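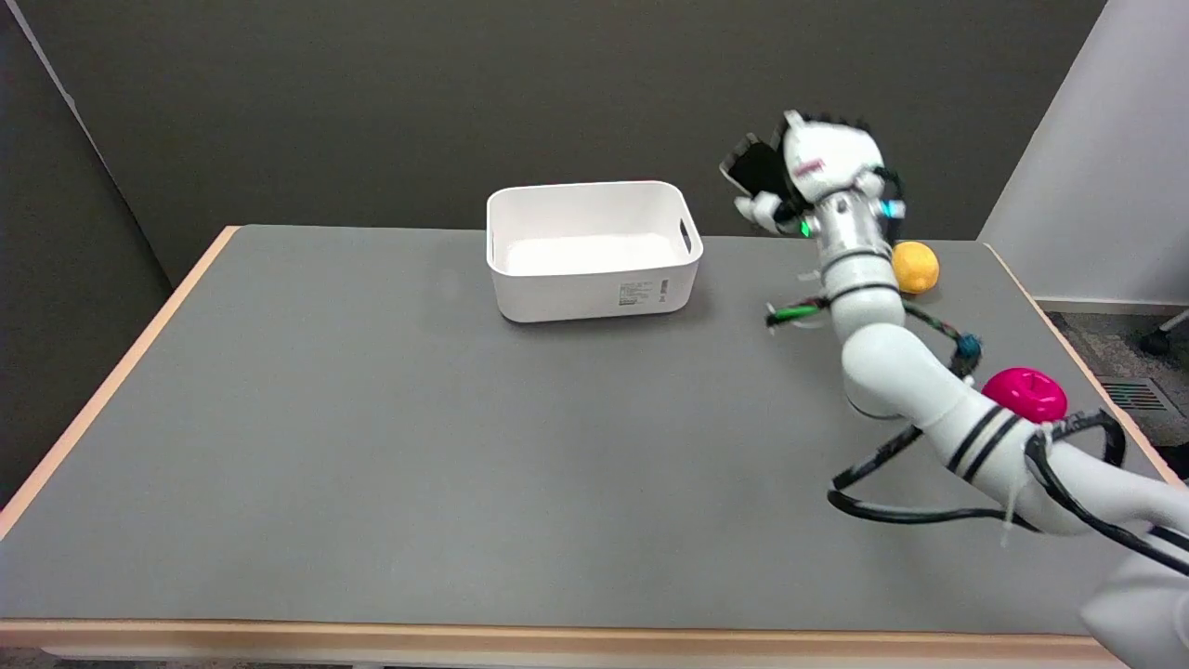
Stetholm Members' Forum
Board: Digital Assets and Staking
Topic: Proposed change to the Pratari withdrawal period

harborline_desk
Posted 7th October

Members who hold Pratari through the Clurwood platform will have received a notice regarding the withdrawal period for staked tokens. Under the current terms, a holder who unstakes must wait 17 days before the tokens may be sold or moved. Clurwood proposes to extend that period to 100 days for all new deposits. Existing deposits would keep the present terms until they are withdrawn or renewed.

I would ask members to read the notice in full before replying. I hold a modest position and intend to vote against the change. A holder who cannot sell for 100 days carries the whole risk of a fall in price, and the notice offers no increase in the reward rate in return.

ledger_north

I have read the notice and reach a different view. The short withdrawal period has been the main weakness of the project. When the price fell last winter, large holders unstaked together and the pool lost much of its depth within a month. A longer period would discourage deposits made only to collect the reward and leave.

Members who need ready access to their funds should not be staking them in the first place.

quillfeather

With respect, that last remark does not address the question. Many members staked on the basis of the terms as published. The notice states that existing deposits are protected "until renewal," but section four says that renewal is automatic unless the holder opts out. A member who does not log in could be moved to the longer period without having agreed to anything.

Could anyone confirm where the opt-out setting is found? I was unable to locate it in my account.

ledger_north

Account, then Staking, then Renewal Preferences. It must be set separately for each deposit. I agree that the wording of section four is poor and should be corrected before the vote — it does not change my opinion of the proposal itself.

saltmarsh191

I am a small holder, with 400 tokens in total, and I have a question about the vote. Is it counted by member or by token? If it is by token, I see little purpose in my taking part.

harborline_desk

It is counted by token, including staked tokens. The vote opens in November. I would still encourage you to take part. The previous proposal, on transfer fees, was decided by a margin of 191 tokens, and holdings of your size would have changed the result.

saltmarsh191

Thank you. I had assumed the large accounts settled these matters among themselves. I will vote, though I have not yet decided which way.

orchard_trustee

Members may wish to consider the Gebretsadik review, which was posted to this board in the spring. It compared several tokens with long withdrawal periods and found that prices were steadier while the lock was in force, followed by heavy selling once the first deposits were released. I do not regard this as settling the matter, but it suggests that the change would delay a fall and would not prevent one.

ledger_north

The review covered newly launched tokens only. Pratari has an established base of holders, and I do not think the comparison is a fair one.

orchard_trustee

That is a reasonable objection. I would be more persuaded if Clurwood published its own withdrawal records, which it has so far declined to do.

quillfeather

I have now found the setting and opted out on both of my deposits. The confirmation message took about 20 minutes to arrive. I have also written to Clurwood about section four and will post the reply here when I receive it.

harborline_desk

Please do. I will leave this topic open until the vote closes. Questions about tax treatment should go to the separate board.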